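Skallville library finds its slow catalog was running on one old desktop

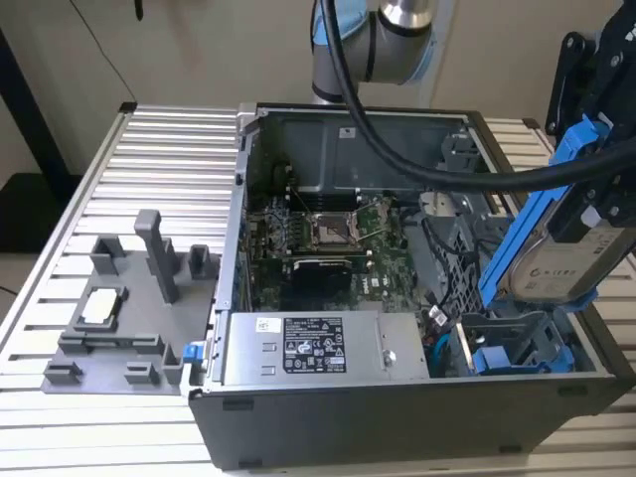 A desktop tower with its side panel off and the CPU socket empty.

Sunday, November 14, 2021

Skallville residents who have spent the fall waiting for the library catalog to load may take comfort in learning that it was waiting too. Every search, renewal and overdue notice in town has been passing through a single desktop computer under the reference desk, according to a report delivered to the town council last week.

The council had paid Riis, a software firm in Trestetness, for what the contract called a "distributed system." The report puts the number of machines it was distributed across at one.

"It was a good computer in its day," said head librarian Sorcha Tennant, who did not say which day.

Trouble began in August, when the catalog mailed 2884 overdue notices overnight, 35 of them to the same man. He had returned his book, a guide to simplifying your life.

Riis has offered the town a credit of $800 toward its next contract. Council member Asger Þórarinsdóttir called the offer generous and asked whether it could be used somewhere else.

A replacement is due within 90 days. Until then the card catalog is back in the lobby, and there is a line for it most afternoons.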